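Unit 4 Handout: Sorting Small Items into Bins
Home and Workroom Organization, instructor Lerato Coetzee
4 min read

Last week we covered shelf heights. This unit deals with open bins, and how to divide a mixed pile so that other people can follow what you did.

Choosing categories
Start with the pile, then pick the bins. Most beginners make too many groups. Three is enough for a tabletop sort. If a group holds only one item after the first pass, merge it with its nearest neighbor.

Color as a label
Colored bins can be read from across a room, which printed labels can't. Write the color code on a card and keep it with the bins. Do not change it halfway through a sort.

Placement
Set the bins in a row against a wall so they can't be pushed off the back. Keep small bins side by side and put the widest one at the end of the row. Tall pieces such as cylinders can stand upright if the bin walls support them.

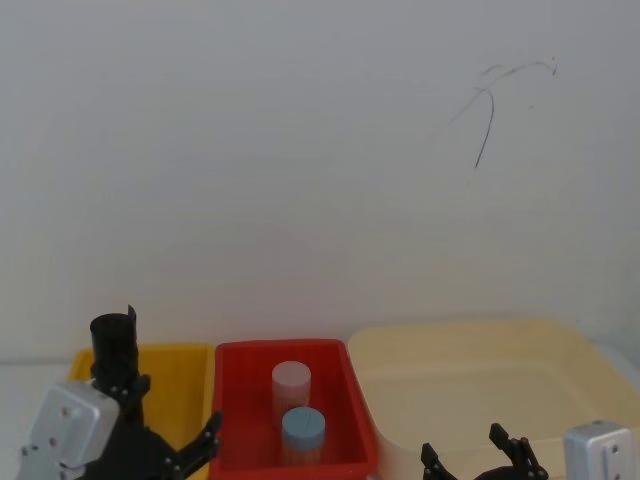

Leave one bin free for items you can't place yet. Go through it last, and limit yourself to one pass.

For next time: sort a drawer at home and bring your color card. Reading: Hayashi workbook, chapter 2.

Shares 272 | Comments 5

Related
Unit 3: Shelf Heights and Reach
Unit 5: Lids, Stacking and Storage
Drawer Dividers, notes by Mio Maruyama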